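Products > Simulation Services > Larkura > Questions and answers

Overview Packages Support Contact

Larkura: frequently asked questions

Print this page | E-mail this page

What is Larkura?

Larkura is a library of simulated household rooms in which a customer's robot control software may be tried before any hardware is bought or put at risk. It is supplied by Gastex as a yearly service to universities, laboratories and manufacturers.

What does the service include?

The standard package contains 47 furnished rooms and 1304 household objects, together with two-armed and single-armed robot models. Customers may also submit their own robot model, which our staff will prepare for use within 20 working days.

Which camera views are available?

Each session can be recorded from a camera on the gripper and from a camera on the robot's body. Both kinds of view are provided at the same resolution and carry the same time stamps. The images below come from one session in a dining room: the first two show gripper views, and the third shows a wider view with the table and both arms.

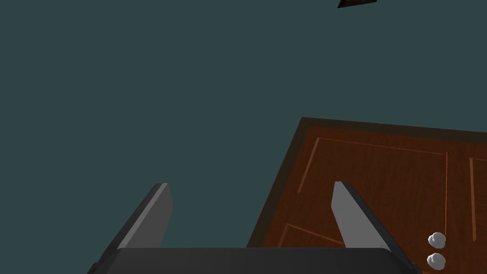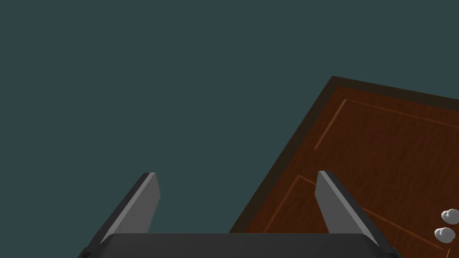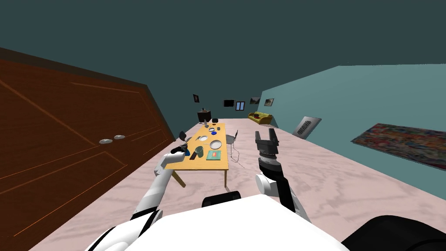

Customers who need only one view may switch the others off, and this shortens the time needed to produce each recording. The setting is found in the session menu and applies until it is changed.

Can the layout of a room be altered?

Yes. Furniture and tableware may be moved, removed or replaced by hand, or the software may be asked to vary their positions between sessions. Walls and doors are fixed in the standard package. Changes to these can be ordered separately – please allow extra time for such requests.

How realistic is the lighting?

Two levels are offered. The plain level is intended for long runs, and the detailed level for work in which shadows and reflections matter. The detailed level is slower, and we advise customers to test a short session first.

Is there a limit on use?

The standard package allows 400 hours of simulated time each month. Unused hours are not carried forward.

Who owns the recordings?

Recordings belong to the customer. Gastex keeps no copies after a session is closed, unless the customer has asked for storage in writing.

Is training provided?

An introductory course is held every February under the direction of Vasanthi Dewan. Course notes are sent to all new customers free of charge.

Whom should I contact?

Questions about licences should be addressed to Obaidul Bepari, and technical questions to Farzana Abbasi. Both may be reached through the Contact page.

Page last reviewed 5/14/24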